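로봇 보조 봉합 실습 지침: 바늘과 실을 다루는 기본 규칙

이 페이지는 Ludari 실습실에서 로봇 보조 봉합 과정을 처음 듣는 수련자를 위한 안내입니다. 콘솔 조작법은 이미 익힌 것으로 보고, 봉합 단계에서 지켜야 할 규칙만 순서대로 적었습니다. 초안은 Tiina Jääskeläinen이 썼고 October 개정 때 Dima Boutros가 바늘 관리 항목을 고쳤습니다. 소속 병원의 규정이 이 문서와 다르면 병원 규정을 따릅니다.

1. 시작 전 확인

콘솔에 앉기 전에 침상 옆 보조자와 역할을 나눕니다. 실과 바늘을 넣고 빼는 사람은 보조자 한 명으로 정하고, 중간에 바뀌면 남은 바늘 수를 소리 내어 인계합니다.

기구를 장착하기 전에 확인할 것:
- 양쪽 집게가 끝까지 벌어지고 끝까지 닫히는지
- 턱의 맞물리는 면에 실 조각이나 굳은 혈액이 남아 있지 않은지
- 손목 관절이 모든 방향으로 걸림 없이 도는지
- 기구의 남은 사용 횟수가 기록지와 같은지

하나라도 맞지 않으면 그 기구는 쓰지 않습니다. 기구를 교체한 뒤에는 목록의 처음부터 다시 확인합니다. 교체한 기구의 번호는 보조자가 Argate 기록지에 적습니다. 연습용 기구와 임상용 기구는 보관함이 다르므로 섞어 두지 마십시오.

2. 시야 잡기

봉합할 절개선이 화면 가운데를 지나도록 카메라를 맞춥니다. 두 기구의 끝이 모두 보이지 않으면 어느 쪽도 움직이지 않습니다. 한쪽 기구가 화면 밖으로 나갔다면 손을 멈추고 카메라를 먼저 옮긴 다음 기구를 찾습니다. 기구를 흔들어서 위치를 확인하는 것은 금지합니다.

확대를 많이 하면 매듭은 잘 보이지만 실 꼬리와 바늘이 화면 가장자리로 밀려납니다. 바늘을 통과시킬 때는 가까이, 긴 실을 당길 때는 한 단계 물러나서 봅니다. 렌즈가 흐려지면 닦을 때까지 작업을 중단합니다. 조직이 당겨져 보이는데 손에 느낌이 없다고 해서 힘이 약한 것은 아닙니다. 촉각이 제한된 장비에서는 조직의 변형과 실의 팽팽함을 눈으로 읽어야 합니다.

3. 바늘 잡기와 통과

바늘은 바늘 끝에서 몸통 쪽으로 전체 길이의 3분의 2쯤 되는 지점을 잡습니다. 바늘 끝은 잡지 않습니다. 방향을 바꿔야 할 때는 반대쪽 집게로 실을 살짝 잡아 돌리고, 조직에 대고 돌리지 않습니다.

조직에 들어갈 때는 표면에 수직으로 세우고, 바늘의 곡선을 따라 손목을 돌립니다. 앞으로 밀어 넣으면 구멍이 커지고 바늘이 휩니다. 반대편으로 바늘 끝이 나오면 충분히 나온 뒤에 잡습니다. 한 번에 나오지 않았을 때는 같은 길로 되돌려 빼고 각도를 다시 잡으십시오. 반쯤 들어간 상태에서 각도를 바꾸지 않습니다.

바늘을 내려놓아야 한다면 화면 안에 보이는 곳에 두고 "바늘 내려놓음"이라고 말합니다. 보조자는 "확인"이라고 답합니다. 다시 잡을 때도 같은 방식으로 말합니다. 대답이 없으면 다음 동작으로 넘어가지 않습니다.

4. 실 다루기

단속 봉합용 실은 짧게 준비합니다. 실이 길면 먼저 묶은 매듭의 꼬리에 걸리기 쉽습니다. 매듭을 지을 집게 앞쪽에 실로 완만한 C자 모양을 만들고, 그 위에서 집게를 돌려 감습니다.

실을 집을 때 턱의 물림면으로 같은 부위를 반복해서 잡지 마십시오. 합성 단섬유사는 눌린 자리에서 끊어집니다. 끝까지 남겨 둘 구간은 되도록 건드리지 않고, 잘라 낼 꼬리 쪽을 잡습니다. 색이 다른 실을 함께 쓸 때는 어느 실이 어느 층에 쓰이는지 시작 전에 보조자와 맞춰 둡니다.

5. 매듭 조이기

첫 매듭은 양쪽 실을 절개선에 직각으로, 서로 반대 방향으로 당겨 조입니다. 조직의 양쪽 가장자리가 맞닿으면 거기서 멈춥니다. 가장자리가 말려 올라가거나 하얗게 변하면 너무 세게 조인 것입니다. 두 번째 매듭은 방향을 바꿔 평평하게 눕히고, 필요한 횟수만큼 더합니다.

매듭 옆에 작은 출혈점이 보이면 바로 다음 땀으로 가지 말고 지켜봅니다. 판단이 서지 않으면 지도자를 부릅니다. 실습 중 지도자 호출은 감점 사유가 아닙니다.

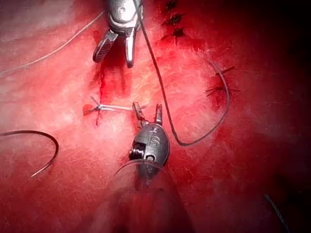 봉합 중의 두 집게. 매듭은 아래쪽 집게의 벌어진 턱 왼쪽에 있고, 왼쪽 가장자리에 굽은 바늘이 놓여 있다.

매듭을 조인 뒤에는 양쪽 턱을 벌린 상태로 잠시 멈추고, 실이 턱이나 관절에 걸려 있지 않은지 봅니다. 긴 실이 집게 옆을 지나갈 때는 실의 흐름을 눈으로 끝까지 따라간 다음 기구를 움직이십시오. 실이 걸린 줄 모르고 기구를 뒤로 빼면 방금 묶은 땀이 뜯깁니다.

6. 자르기와 회수

꼬리는 과정에서 정한 길이로 남깁니다. 자르는 사람은 가위 양날의 끝이 모두 보일 때만 자릅니다. 잘라 낸 실 조각은 조직 위에 모아 두지 말고 그때그때 회수합니다.

바늘은 한 번에 하나씩 꺼냅니다. 바늘을 직접 잡지 않고 바늘 가까운 쪽의 실을 잡아 보조자의 기구에 넘기고, 보조자가 완전히 잡았다고 말한 뒤에 놓습니다. 꺼내는 동안 콘솔 쪽 기구는 움직이지 않습니다. 바늘 수가 맞지 않으면 모든 기구를 그 자리에 세우고 카메라를 천천히 뒤로 빼면서 찾습니다. 찾기 전에는 기구를 빼지 않습니다.

7. 기록

실습이 끝나면 그날 안에 아래 내용을 적습니다.
- 사용한 기구 번호와 실의 종류
- 넣은 바늘 수와 꺼낸 바늘 수
- 다시 묶은 매듭이 있으면 그 이유
- 기구 충돌, 실 끊어짐, 바늘 휨

기록지는 459호실 앞 보관함에 넣습니다. 첫 두 번의 실습은 Minttu Valtonen 또는 Teemu Vainio가 옆에서 지켜보고 서명해야 인정됩니다. 일요일에는 실습실 문을 열지 않으니 보충 실습은 평일에 신청하십시오.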